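The Etcombe Course in Everyday Belief, reviewed

By Graham Bloxham

I was raised in a church, left it in 1990, and have been suspicious of anything in a ring binder ever since. So when a reader asked me to look at the Etcombe Course, a 40-day study kit for couples and families who don't share a religion, I said yes with my arms already folded.

You get a workbook, a deck of conversation cards and a login for the audio talks. The workbook runs to 183 pages, a lot of them mostly blank lines for your thoughts. The talks are by Satish Varghese, who has a pleasant voice and never hurries.

My wife still goes to Mass. We did the whole thing together, an evening at a time, and the cards were the best part. One asked what we'd each want said at our funerals. We had somehow never discussed it in all our years of marriage, and it took us past midnight.

The trouble is the workbook. It claims to be neutral, then spends most of week two explaining that doubt is "a season." Mine has lasted three decades. The nonbeliever is always the one being asked to stay open, and the believer is mostly asked to be patient. I wrote to the publisher, Juvetti, about this in June and got a polite reply that didn't answer the question.
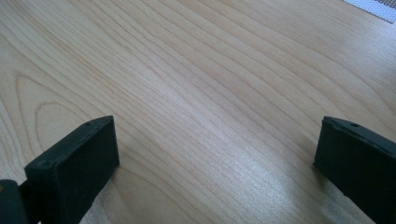

Week four is better. There's a decent session on what to tell children when the parents disagree, and it doesn't pretend the kids won't notice. My wife thought it was too soft on me. I thought it was too soft on her.

Would I buy it? The cards, yes, if they were sold separately. They aren't.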